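Tuesday, March 3, 2020

Darkroom and copy stand, Trurnodon workshop

Back at the bench after most of February lost to the leaking tray sink (fixed now, touch wood). Wanted to sort out the grey, muddy prints we've all been getting, and I think I'm partway there!

Started with the Kasprzak lens on the Astberg enlarger. Cleaned both faces, checked the column with the little spirit level, and the head was leaning towards the back wall. Shimmed it with two bits of mat board. Please don't pull them out, they look like rubbish but they're doing a job. Corners are sharp now at f/8, even with the 50 mm.

Then the paper. The opened box of Disent grade 2 on the top shelf is fogged, no question. I developed an unexposed strip next to one cut from the new box and the old one came up the colour of weak tea with milk. So that's a fair bit of our mud right there. I've written TEST ONLY on the lid in big letters.

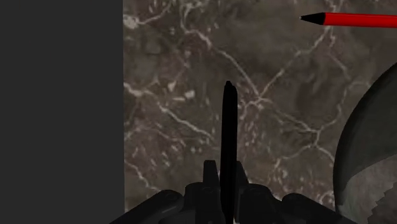 Dark marble surface from above, black gripper holding a slender black object.

Safelight next. Did the coin test, coin on a pre-flashed sheet, uncovered for 7 minutes at the easel. Faint ring if I squint, so I'd keep paper out for less than that, or move the lamp up a notch. I'm leaning towards moving the lamp, but whoever prints on the left side will grumble about not seeing their dodging tools.

Made a batch of developer at 1+9: 100 mL of concentrate to 900 of water. Blacks came up nicely on the new paper, better than anything I pulled in February. Highlights still a touch flat on the beach negative, but that one was shot at noon with no hood, so I'm blaming me for it.

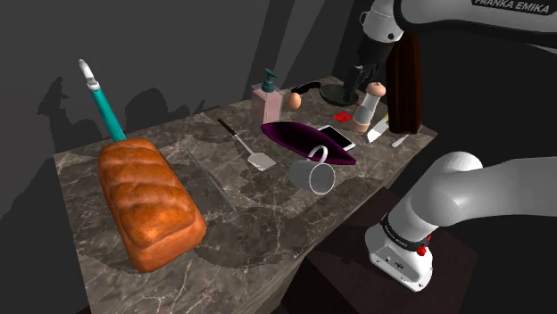
Loaf and teal-handled utensil on the veined countertop, white robot arm beside them.

Still to do: split-grade test on the harbour neg, a proper drydown comparison (my prints always look great wet and then go dull on me overnight, drives me up the wall), and find the other grain focuser. It was in the drawer with the blower brushes and now it isn't. If you've got it at home, no hard feelings, just bring it back before the weekend.

Fixer is fresh as of this arvo. Date's on the bottle.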